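# Upholstery deposit deducted after move-out: is the housing office correct?

**Posted by Drevberg_Tenant, 2018-05-03**

I am writing to request guidance on a deduction made from a security deposit following the end of a furnished tenancy at the Strebel Court residences. The tenancy lasted two years. The unit was supplied with a black sofa, a dining table, four chairs and a bed, all listed on the inventory signed at move-in.

The management office has retained $256 from the deposit. The letter gives the reason as "upholstery, general condition" and provides no further detail. No receipt or estimate was enclosed. The move-in inventory describes the sofa as "used, fair," and the same words appear on the move-out form, which was signed by the inspector on the final day.

I would like to know whether a landlord may charge for the general condition of an item that was already used when the tenancy began, and what steps are open to me before I consider a formal claim. The lease states that disputes must be raised in writing within 30 days of the deduction letter. I have used seven of those days.

---

**Pravevico Housing Desk**

Thank you for your inquiry. The rules on deposits differ from one place to another, and the following should be read as general information. Your lease and your local housing code take priority over anything stated on this page.

A deduction is normally allowed for damage that goes beyond ordinary wear. Ordinary wear on a sofa includes flattened seat cushions, slight fading and light creasing along the front edge. Damage includes burns, tears, large stains and broken frames. A phrase such as "general condition" does not tell the reader which of the two is meant, and you are entitled to ask.

We suggest that you write to the management office and request the following:

- an itemized statement of the damage claimed
- a copy of any receipt, invoice or written estimate
- the age and original purchase price of the sofa
- copies of both signed inventories, if you do not hold them

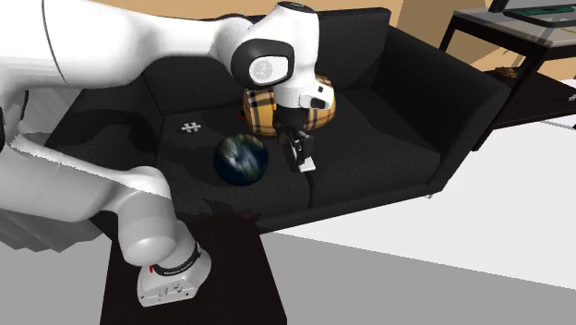

Can a landlord charge the full price of a new sofa when the old one was several years old?

In most cases the charge should reflect the remaining value of the item at the end of the tenancy. If a sofa cost $400 and was expected to last eight years, a tenant who damaged it in the sixth year would ordinarily owe only a portion of that amount. Some leases set out their own schedule of values -- check the pages at the back of yours.

Keep the letter short and polite, and send it by a method that gives you proof of delivery. State the date by which you expect a response. If the office does not answer, the next step is usually mediation or small claims court, and the filing fee may be recoverable if you succeed.

---

**cleva_reader**

Same building company, different address. They took money from me for "upholstery" too. I wrote one letter and got $177 back, not the whole amount. I did not pursue the rest. Ask for the receipt first. They did not have one in my case.

---

**Second Floor Lettings**

I would add one point to the reply from the Housing Desk. The matching wording on the two inventories is the strongest item in your file. An inspector acting for the landlord recorded the sofa in the same condition at the end as at the beginning. Quote both entries in your letter, with the page and line, and attach copies.

Please also check whether the lease contains a cleaning clause. Certain offices record a cleaning charge under the heading of upholstery. If the clause requires professional cleaning at move-out and you did not arrange it, part of the deduction may stand -- although the office should still be able to show what was paid and to whom.

The 30 days stated in your lease should be treated as firm. Check whether the clause refers to the date a letter is sent or the date it is received, and allow time for the mail.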